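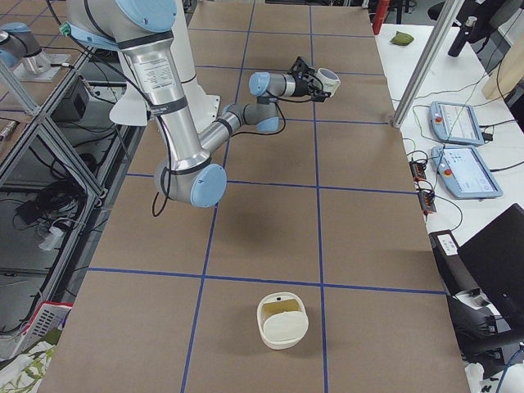

How to get tea and coffee stains out of your mugs

If you drink as much tea as we do in our house, you'll know the brown ring that settles in a mug and simply will not shift with washing-up liquid. My friend Aliki Stergiou swears a stained mug makes better tea (we have agreed to differ), but if you'd like yours bright again, it's an easy job and you very likely have everything in the cupboard already.

What you'll need

Bicarbonate of soda
A soft cloth or an old sponge
White vinegar, for hard water marks
A washing-up bowl, if you have a whole shelf of mugs to do

Step 1. Rinse the mug and tip most of the water out, leaving the inside just damp. You want the powder to cling to the sides, and it won't if there's a puddle at the bottom.

Step 2. Put in 2 teaspoons of bicarb and work it round with the damp cloth until you have a paste. Go gently and take your time, particularly where the handle joins, as there's often a dip on the inside there that holds on to the colour. Most stains start to lift within a minute or so, and it really is very satisfying!

Step 3. For anything stubborn, leave the paste where it is and go and do something else for roughly 18 minutes. I usually put the radio on and sort out the cutlery drawer. Then rub again and rinse well in warm water.

Step 4. If there's a chalky film left behind, that's limescale, and bicarb won't do much for it. Pour in equal parts white vinegar and warm water, leave it for half an hour, and wash as normal. Please rinse the bicarb out first, or the two will fizz away together and cancel each other out.

A few things to watch for

Anything with a gold or silver rim should be kept well away from scouring pads, and from vinegar too. I lost the rim off a lovely Wamcombe cup that way and I still think about it. Hand-painted mugs are best cleaned on the inside only.

If the glaze has gone crazed, with those fine little lines all over, the stain may have got in underneath and no amount of rubbing will bring it out. Mine of that sort have pencils in them now.

Travel mugs can be done in just the same way, but take the rubber seal out of the lid and wash it separately. Lærke Frandsen wrote in to say she does hers every Thursday night and leaves the lid off until morning so it can air, and I've started doing the same with ours.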